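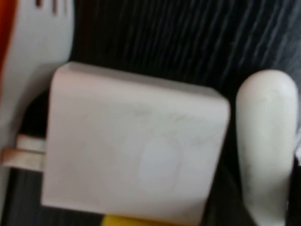 The white adapter, prongs to the left.

Trial 124 ended the way trial 123 had. The arm reached the adapter, closed on it, lifted it a few millimetres and let it slide out. Kirsten Grewal wrote "slip, left" in the log and pressed the reset key.

The Traltside club had one bench, one arm and a sorting task set by the Plarnby regional. Mixed household items went on a dark surface. Each had to be moved to the correct bin inside a time limit. Most of the set gave no trouble. The adapter did. Its mass was not centred between the flat faces, and when the fingers closed near the far end the prongs dropped and the body rotated out.

"Use more force," said Kahraman, who had written the grip controller and was protective of it.

"We're at the limit now."

"Then use the limit for longer."

She tried that. The log gained another line.

The controller was called Moltar. It chose a grasp by fitting a box to whatever it saw and closing on the middle of the box. Kirsten opened the fit for the last run and laid it over the camera view. The box included the prongs. Its middle was therefore off the middle of the body, and the offset changed with the angle of the adapter.

"It thinks the prongs are part of the thing," she said.

"They are part of the thing."

"They're thin. They weigh something, but not as much as it assumes."

Kahraman read the numbers twice. He did not like changing code this close to the regional. He had said so in January, about a different fault, and had been right. He pulled a stool over and started typing anyway.

The change was 27 lines. It weighted each part of the outline by its width before finding the middle. They ran it against the 3,000 stored views first, which took long enough for Kirsten to eat half a sandwich and recalibrate the wrist. The grasp point moved in 1,055 of them. In the rest it stayed where it was.

"That's a lot of moved," Kahraman said.

"Most of it is tiny."

She put the adapter back at the same tilt, checked it against the earlier view, and cleared her hands from the bench. The arm came down slowly. She picked up the pen and wrote 125, and left the space beside it blank.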